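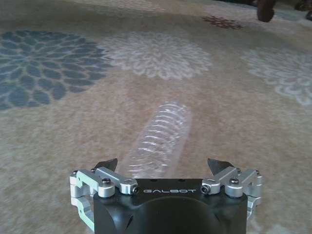
A clear plastic bottle on its side on a carpet. Residents of two Curkholm apartment blocks have been gathering theirs for the Zamthorpe depot.

Residents of two apartment blocks in Curkholm handed in 1,136 drink bottles in their first joint collection, after a notice in the stairwells asked people to look under beds, behind lounges and in the boots of their cars.

The bottles went to the refund depot at Zamthorpe in one load on April 17, 2020. At 10 cents each they brought in $113.60, and the money will go towards replacing the lid and hinges on the shared recycling bay behind Cervantes Court.

Of the total, 853 were clear plastic. The rest were green or tinted plastic and a small amount of glass, which the depot takes in separate crates.

The idea came from Brisa Barrera, who lives on the second floor of Cervantes Court with her sister Ximena. She had been cleaning out the spare room and kept finding water bottles that had rolled off the desk and stayed where they landed.

"The clear ones are the worst on our carpet," she said. "It's a beige pattern and you see straight through the bottle to it. I stepped on two before I started looking properly."

She put up the notice the same week, with a request that people leave their bottles in a tied bag outside their own door. Nine households joined in on the first day. By the end of the week bags were coming from both Cervantes Court and Coton House next door, and the sisters had moved their bikes to make space in the storage cage.

The depot asked for a few things to be done before delivery. Bottles had to be drained, lids had to come off and go in a separate tub, and nothing could be crushed flat, as the sorting counter needs to read the shape. Labels could stay on if they were still attached. Bottles without labels were set aside and checked by hand.

Jacinto Lozano, who manages the depot, said ribbed water bottles of the thin sort were the ones most often turned away, usually when they had been twisted up to save room.

"People think they're doing us a favour by squashing them," he said. "Leave it the way it is. If it's got a bit of a dent, that's fine."

Mr Lozano said the depot had also seen more bottles from bedrooms and home offices than usual this autumn, with many people working from the kitchen table or a corner of the lounge room. Bags from offices had dropped off over the same period.

Not all of the Curkholm load was accepted. A bag of cordial and milk bottles came back with the ute because neither is covered by the refund, and those went into the yellow-lid bins instead. Four jars of nails, left in the cage with no name on them, are waiting for their owner.

Firouzeh Safavi, of Coton House, collected from her own floor and said most of what she was given came from under furniture.

"My neighbour pulled out the couch for the first time since she moved in," she said. "She got a full bag, a slipper and the remote."

Ms Safavi has asked for a second tub for lids, after the first one overflowed in the lift. Lids are kept back at Cervantes Court for now. The depot does not pay for them, but will accept them clean and loose at the side gate on weekdays.

Shamim Swati, who looks after the building accounts for both blocks, said the new bay lid had been quoted at $600 with fitting. The blocks will decide whether to order it now and top up the difference, or wait until further collections have covered more of the cost.

The present lid has been held shut with a strap since a windy night in summer — it still opens, but takes two people to close.

A second collection is planned for July. Bags can be left outside front doors as before, or taken to the storage cage on the ground floor of Cervantes Court, where the key hangs inside the meter cupboard. Residents are asked to rinse anything that held juice or soft drink, and to keep glass in a box and out of the bags.

Anyone who cannot manage the stairs can leave a note in the Barrera letterbox and their bag will be picked up.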